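Balcony or floor for a first orchestra concert? 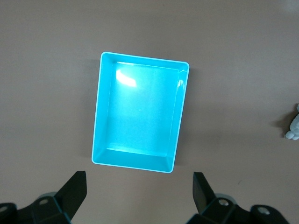
Blue bin on a tabletop

Taking my dad to hear the Tridmont orchestra in September, his first time ever! Floor seats are 156 a pair, and the balcony is a lot less. He loves watching the drummers – would he even see them from downstairs? The hall has 2,984 seats so I'm a bit lost.

Arwel Jarman
Balcony, every time. I sat in row 7 on the floor once and saw mostly violins and shoes (great shoes, but still). From upstairs you get the whole percussion section, and the sound blends better up there too. Try for the front rail if you can.

Lavar
depends on the hall

Hanrahan215
Check the stairs first if your dad has bad knees, the balcony steps are steep. My mom needed two rests. The box office will tell you which side has the elevator.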